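Hatholm blackout: power back for most, 553 still waiting

Posted 30 Aug 2022

Power is back on across most of Hatholm after Sunday night's windstorm, but 553 homes on the Skandari side of the river were still dark at noon today. Runent, which runs the local lines, says crews are working street by street. No firm time yet.

At the worst of it 1053 customers were out. Trees down on Iglesias Road, one across both lanes. A feeder line went with it, and the backup tripped a few minutes later. School closed Monday, open again today – buses running late on the north loop.

The library has stretched its hours and is letting people charge phones at the front desk. Bring your own cord. Flashlights can be borrowed too, sign the sheet and bring them back when your lights are on.
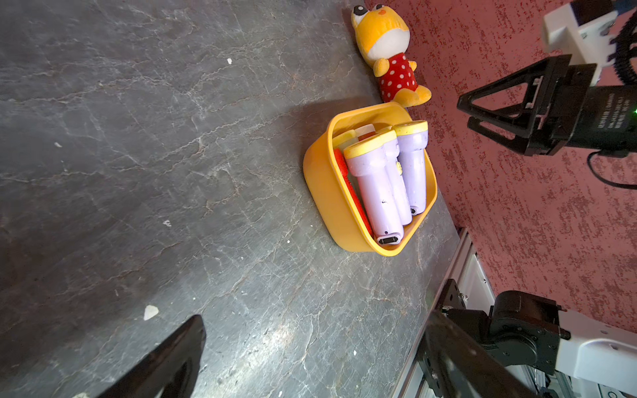
What's open

Community hall: open until 9 tonight, hot drinks, washrooms, a few cots if anyone needs one. Pets OK on a leash.

Library: open until 8. Wifi is up but slow.

Grocery on Iglesias Road: open, cash only until the card machines are sorted. No ice left as of this morning, more expected late afternoon.

Gas station at the Skandari turnoff: closed, pumps have no power. Nearest fuel is out on the highway.

Water is fine to drink, the town says. The treatment plant stayed on its generator the whole time and there is no boil notice. People on wells with electric pumps can fill jugs at the fire hall, side door, 2 jugs per houshold for now.

Runent is asking people to switch off stoves, heaters and dryers before the line comes back, and to leave one light on so they know when it does. Downed wires – stay well back and call it in, even if the wire looks dead. Candles are the other worry. The fire department had two calls Sunday night, both small, both candles left going in a bedroom. Use a flashlight or a battery lantern if you have one and keep spare batteries where you can find them in the dark.

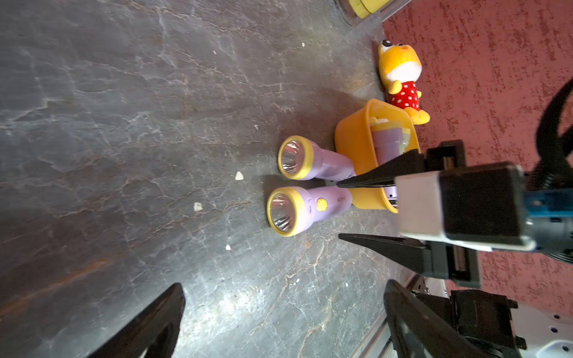

Generators stay outdoors, away from windows and vents. Not in the garage, not even with the door up. Anything in the fridge past 4 hours without power should be tossed if it's meat, milk or leftovers. A full freezer will hold a good deal longer if the lid stays shut.

This is the second long outage of the summer. The one in July took out the same stretch of line, and residents at the time asked why the trees there had not been trimmed. Runent says trimming was booked for the fall and will now be moved up. It would not say by how much. The town wants a written plan and has put it on the agenda for the next council meeting, which is open to the publc.
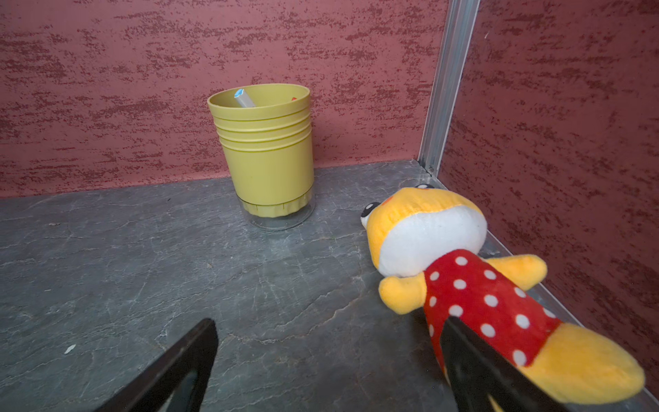
One Skandari resident said the trimming should have been done right after July, and that she has now thrown out a freezer full of food twice in one summer. She plans to be at the meeting and would like Runent to send someone who can answer questions about compensation.

More when we have it.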